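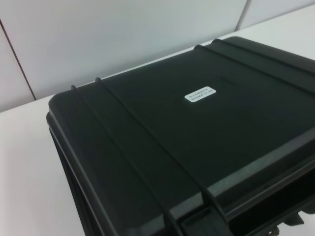
Hard-shell case on a white table.

Progress report on the piano lending scheme, second period
Prepared by Amparo Valderrama, 17th January

Dear all,

In this report I explain what we did with the grant since my last letter, what is still open, and where I would like your decision. I have tried to keep it short, but the part about the keyboards needs some detail.

Instruments

In the first period we lent only the Doltel, our basic model with 88 keys. In this period we added the Lollik, which costs more and has a heavier key action. We now have 52 digital pianos in the scheme, and all of them are listed in the inventory that you received with the accounts.

The two models are quite different in daily use. The Doltel is light and one adult can carry it up a staircase. Its keys are a little noisy, and several families in flats have mentioned this to us. The Lollik is quieter under the fingers and the soft notes are easier to control, so the teachers prefer it for pupils who prepare for an examination. On the other side, its pedal unit must be screwed to the stand, and parents find this difficult. I have rewritten the instruction sheet for it and the calls about pedals are fewer now.

For beginners I still recommend the Doltel. The sound of the built-in speakers is enough for a bedroom, and the headphone socket is in front, where a child can reach it.
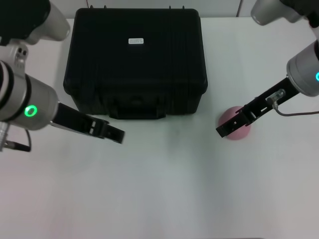 Can a family keep the piano after the lending period ends?
The family may extend once, and after this the instrument comes back to us for a check before it goes to the next pupil. We do not sell instruments from the scheme.

Lessons and practice

The group lessons continued at the Prillier music school in two rooms. Each group has at most eight pupils, all with headphones, and the teacher can listen to one pupil at a time. We gave more than 400 lessons in this period, including the individual ones. Attendance was weaker in the last part before the holidays, as in the year before, and it has returned to normal in January.

We asked the pupils to write down their practice in a small notebook. The younger ones do it gladly, the older ones less. I would not draw strong conclusions from the notebooks, but the teachers say they notice quickly who has an instrument at home and who has not.

Repairs

Most repairs were small: a broken music rest, power adapters, one volume slider. Two Lollik pianos had keys which stayed down, and the workshop of Dal Bello replaced the parts under guarantee. The waiting time was long and we had no reserve instrument of this model, so the pupils received a Doltel in the meantime. I would like to avoid this situation in the next period.
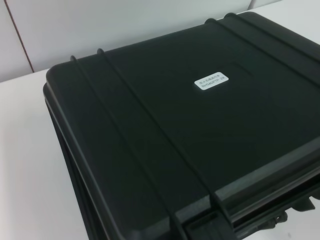 Dal Bello wrote to us afterwards that the sticking keys on the Lollik come mostly from dust and spilled drinks, and that a cloth cover would help more than an earlier service visit. They also asked that families do not open the instrument themselves. Both points are now in the instruction sheet.

Budget

Spending is inside the approved amounts, except for transport, where we are slightly above. The Lollik is heavier and the driver needs a second person. I propose to move the missing sum from the line for printed material, which we have hardly used.

Decisions requested

Please confirm the transfer to the transport line. Please also tell me if we may buy two more Lollik pianos as reserve, and covers for all instruments. I have asked for a written offer and I will forward it as soon as it arrives.

With kind regards,
Amparo Valderrama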